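Open day at Vornero, Clusine: the part about the arm that stopped

I went to the Vornero open day on a Friday in March, mainly for the session listed as "Learning from faults". Most open days in this line of work show you the good run, then the good run again from the other side of the glass. A firm offering to talk about a failure seemed worth the train fare. I came away less sure.

The first hour was the usual. Coffee, a film with too much music, a walk past the Dumden cell, where an arm was moving parts from one tray to another. Two of us asked what the stop rate was and were told it would be covered later. It wasn't.

The fault session was run by Severyn Pasichnyk, who looks after the control software and was easily the best speaker of the day. The story goes like this. Vornero tests its new releases in simulation first, on a system they call Moroz. A release passed there and was put on the real arm at Dumden. During a reach over the bench, the arm swung its wrist up and back, fingers to the ceiling, and stayed there. The joint limits had been read in the wrong order, so the controller believed it was still in a safe pose and saw no reason to raise an alarm. The operator hit the stop button. No one was inside the guarding, and Pasichnyk was careful to say so more than once.

They then put the bad settings back into Moroz and ran it again on the big screen for us.
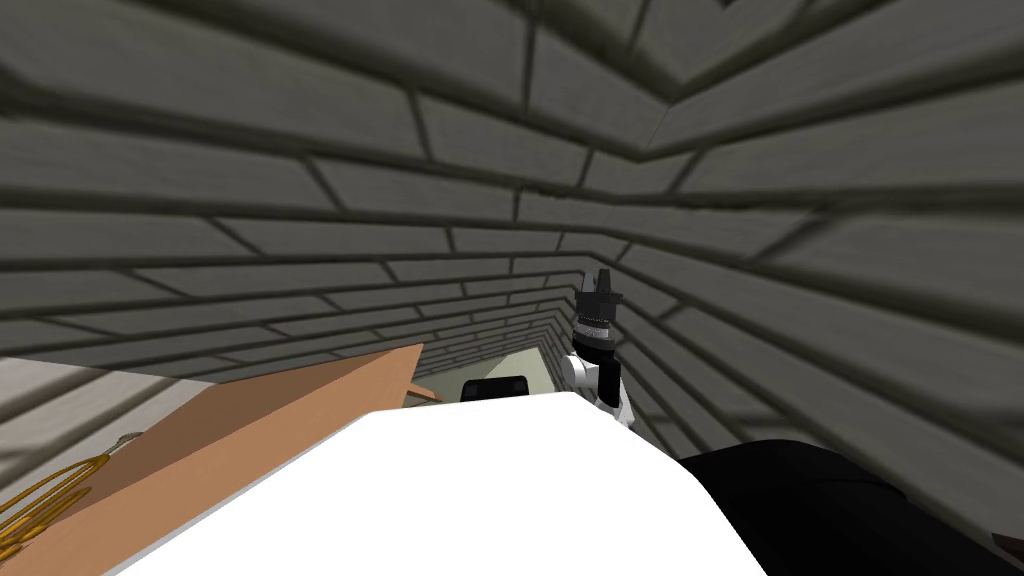
The replay in Moroz, with the gripper pointing straight up.

The replay was the useful bit, and also where my doubts began. The run log gave 2,031 simulated trials for the release, of which 1,437 used the bench layout. All were marked as passed. I asked how a trial could pass with the gripper aimed at the sky. Pasichnyk's answer was that the test scored whether anything had been hit and whether the run ended on time. Pose was not scored. An arm that parks itself upside down and touches nothing gets full marks.

That is a fair thing to admit, and I give him credit for it. But it is a hole in the test, and the slides kept calling it a "configuration issue". A man from a packaging firm asked whether earlier releases had been scored in the same way. Yes. Had they been run again since? Some had. Which ones? That would be followed up by email. I left my address and have had nothing so far.

I was also not convinced by the simulated room. The walls are plain brick with no people and no guarding. Pasichnyk said the background makes no difference to the joint maths, and for this fault he is right. It makes a good deal of difference if you want to claim, as the brochure does, that the cell has been "proven safe before it is built". With no guarding in the model, I can't see how you prove anything about the guarding.

What has changed: the joint order is now checked at start-up, and a pose limit has been added to the scoring. Both sound sensible. The arm at Dumden now runs slower for the first 2 shifts after any new release - a rule they could have had all along.

Lunch was sandwiches. The afternoon was sales and I caught the earlier train.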